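Fekiditz hand-held gripper pair
Demonstration and open day sessions

Home / Equipment / Hand-held grippers / Demonstrations

The Fekiditz is a pair of hand-held grippers for recording manual tasks. The operator holds one in each hand and does the job at normal speed, and the recordings are used to train a robot arm to do the same job. The pair is sold by Rolletti and can be tried at our Brernitz showroom before ordering.

Demonstration sessions last 90 minutes and start at 11 am. We take up to 9 visitors at a time so that everyone has a turn with the grippers. Haziq Rahman runs the sessions and will answer questions about setting up, charging and file transfer. There is no charge, but places must be booked.
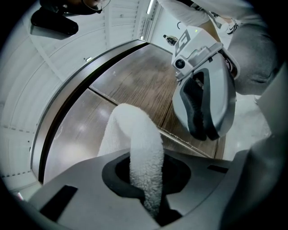
Soft items take up the first half of the session. Most visitors have seen a gripper pick up a block or a cup and want to know how it copes with cloth, so we begin with towels, one gripper to each hand. A white terry towel twisted into a rope is a fair test - it is thick and fuzzy, and it bends over at the top into a loop. Visitors then move on to folding, and to passing an item from one hand to the other. The second half is given over to hard items from the Mandagi task kit, which is sold separately.

Visitors are welcome to bring their own items. Please keep them dry and small enough to lift with one hand. Glass and open liquids can't be used in the showroom.

What is in the box
Two hand-held grippers, left and right
Two wrist straps
Charging dock and cable
Spare jaw pads
Printed set-up guide

Order code: FK-117
Delivery: from stock, except in December when orders may take longer
Returns: unused pairs only, in the original box

Hire
Pairs can be hired by the week for teams that want a longer trial. The hire fee is taken off the price if you go on to buy. Hire pairs are the same model as those used in the sessions - ask Haziq on the day or use the form on the contact page.

Getting to the showroom
Use the side entrance and sign in at the desk. Parking is behind the building. Lockers are provided for coats and bags.

Book a session
Request a quote
Download the set-up guide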